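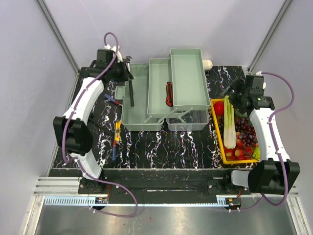
The sage-green toolbox with its trays fanned out on the marbled tabletop.

Anyone who has ever gone hunting for a screwdriver and come back with an onion will feel right at home with the newest display at the Merkley household workshop, where the subject this season is the drawer (or shelf, or bag on a hook) in which everything ends up together. The display opened on 2020-11-18 and stays up until February, and it is free to walk in and look, as most things at Merkley are.

Sveva Fabbri, who put the program together, has been teaching people to sort their kitchens and garages for 7 years now, and she is very fond of a box that opens out in steps. "You lift the handle and there it all is, and you don't have to dig," she told a cheerful group at the opening, before going on at some length about her grandmother's sewing box, which opened the same way and smelled of peppermints.

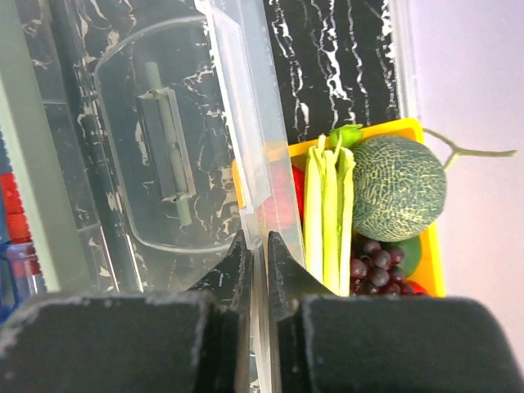

Do I need to bring my own boxes to the evening class?
Bring one small container from home if you have it, and the workshop will lend you the rest for the night.

The classes take 30 people at a time, and Fabbri likes to start everybody off with a plain mixed pile, tools and groceries side by side, and let them argue a little over what goes where before she says a word.
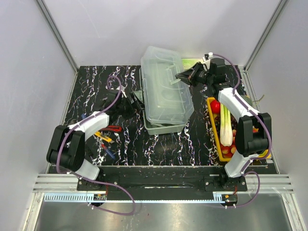 Tomato, leek and grapes share the yellow basket, with the hand tools over on the left.

Chunhua Xia, who keeps the sign-up book, said 400 names were down for the winter classes already, and she hopes to find room for all of them, even if it means borrowing the hall on Qin Street again. Coffee will be on, and there is usually cake too!
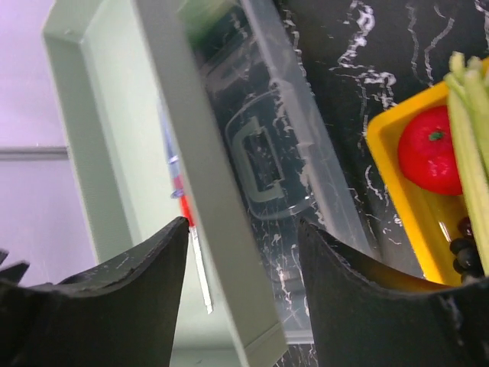
A look through the clear wall of a storage box, with its molded handle cutout in the middle.

Sign-up for the February classes is at the front desk.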